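3.2 Materials and table layout

Setup was kept the same across both sites (Plerbridge and Turnport). One table, blue textured cloth, carpet underneath. Cloth matters more than we expected - on the bare tabletop used in the February pilot the cubes slid when nudged, and the counts for that week were dropped. 17 sorting sessions remain after exclusions, 148 trials in total.

Items are small green cubes, matte, all one color. We wanted no color cue at all, so the task is only about where a cube is and where it goes next. Two containers: a round white plate with a thin raised rim, and a bucket. Plate always on the left. Cubes get moved one at a time between the two, no stacking, no pushing in groups.
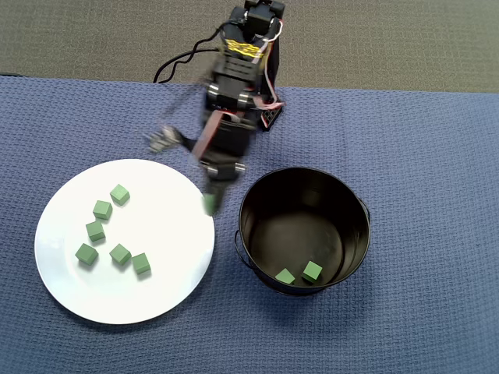

Figure 4. Sorting task under way. Six cubes on the plate, one held above the gap between plate and bucket.

Position on the plate was coded by halves (left/right), then by distance from the rim. Spread is often uneven. In Figure 4 the cubes make a rough arc on the left half and the right half is clear. We did not correct for this, arrangements like it were kept in the data and scored as they stood. Cubes touching the midline were coded left, following the Dauda scheme.

Total placements scored: 1,758. A placement counts once the cube is at rest and fully let go. Cubes in the air are coded as "in transit" and belong to niether container, which keeps the plate count and bucket count from overlapping. Drops onto the cloth were logged seperately and are reported in Section 4 - the Gelumico coding sheet has its own column for them.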